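Sorting Day at the Rarkbridge Parts Room

Welcome back, and thank you for being so patient while we got this page together! August is when we go through all the little electrical bits that pile up over the year, and there are always more of them than anyone remembers putting away. We started at 9 in the morning with coffee from Queiroz across the street (the cinnamon rolls were gone before the first drawer was open) and kept at it until supper.

The big drawers came first, and those went quickly, mostly reels of wire and old Brallell catalogs that we really should have let go of long ago. We kept 2 of the catalogs for the diagrams and sent the rest off to recycling.

After lunch we turned to the small stuff, which is the part I secretly like best, even if it is slow going and hard on the eyes.

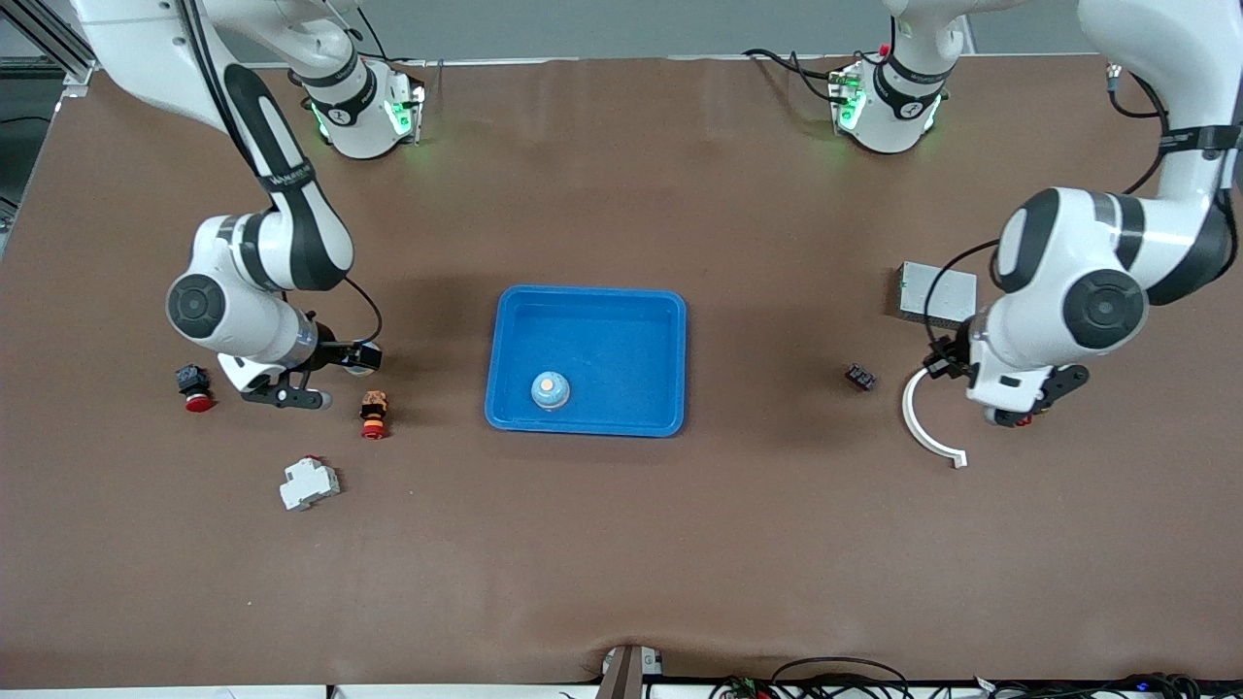 Small parts are happiest on a plain surface with plenty of elbow room, and I will say so to anyone who asks. A smooth, matte covering in a reddish brown does nicely, and the few creases in it don't bother me one bit. The bright blue tray sits in the middle with parts scattered to either side of it, and a shallow bin like that is so much kinder to the fingers than a deep box!

By closing time we had 953 pieces written down in the Nadard ledger and 6 fresh drawers labeled. The fuses are still waiting their turn, along with a coffee can of odd screws.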